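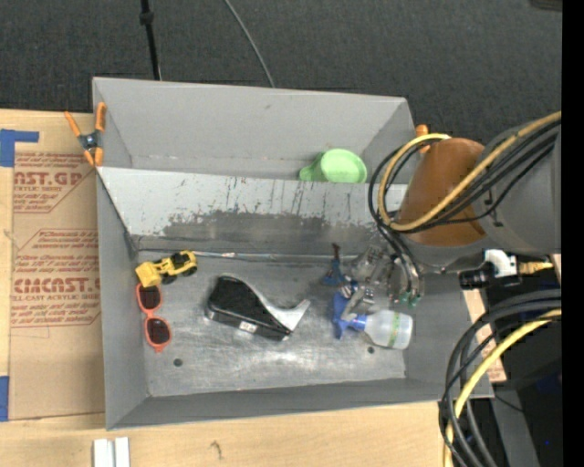 Según Gwenllian Kneath, el error de partida consiste en tratar el cajón de objetos varios como un problema de volumen. Se compra uno más grande, se vierte dentro lo que había en el anterior y al cabo de un par de meses nadie encuentra las tijeras. Kneath sostiene que la capacidad importa poco mientras no exista una separación fija, y que la separación debe decidirse antes de elegir el recipiente.

El planteamiento tiene base práctica. En un contenedor de una sola cavidad, los objetos pequeños migran hacia el fondo y los voluminosos quedan encima. Un tabique altera ese comportamiento: limita el recorrido de las piezas cuando se mueve el conjunto y reduce la superficie de búsqueda. Si los compartimentos son desiguales, el estrecho funciona mejor con artículos de uso diario, como un vaso de plástico con asa, y el amplio admite formas irregulares: un camión de juguete, unas gafas de sol, un pulverizador tumbado.

En el taller de Gakisbridge, Gaëtan Lemaire revisó durante febrero el contenido de 253 cajones domésticos. El inventario sumó 3000 objetos. De ellos, 709 carecían de otro lugar asignado en la vivienda – ni estante, ni gancho, ni caja propia. El resto tenía sitio, pero no había vuelto a él. Lemaire propone tratar ambos grupos por separado. Para el primero hace falta asignar una ubicación; para el segundo basta con vaciar el cajón a intervalos regulares.

Los pulverizadores merecen un apartado propio. Acostados ocupan más fondo que de pie y dependen por completo del cierre del cabezal. Conviene girar la boquilla a la posición de bloqueo, cuando la tenga, y apartarlos de cualquier vaso o utensilio destinado a beber o comer. Un tabique alto cumple esa función solo en parte, dado que no retiene vapores ni impide un goteo por encima del borde.

Las gafas plantean la dificultad contraria. No ensucian, pero se rayan. Sobre metal desnudo, cualquier desplazamiento marca la lente. Lemaire recomienda funda rígida o, en su defecto, un paño de microfibra doblado en 2 capas bajo la montura.

Queda la cuestión del material. El metal cepillado soporta bien el peso de las herramientas de mano y se limpia con facilidad, aunque acusa cada arañazo. Una lámina de corcho cortada a medida amortigua el golpe y el ruido; si el fondo lleva orificios, hay que perforarla en los mismos puntos para no anular el drenaje. El corcho se cambia cuando empieza a desmigarse por las esquinas.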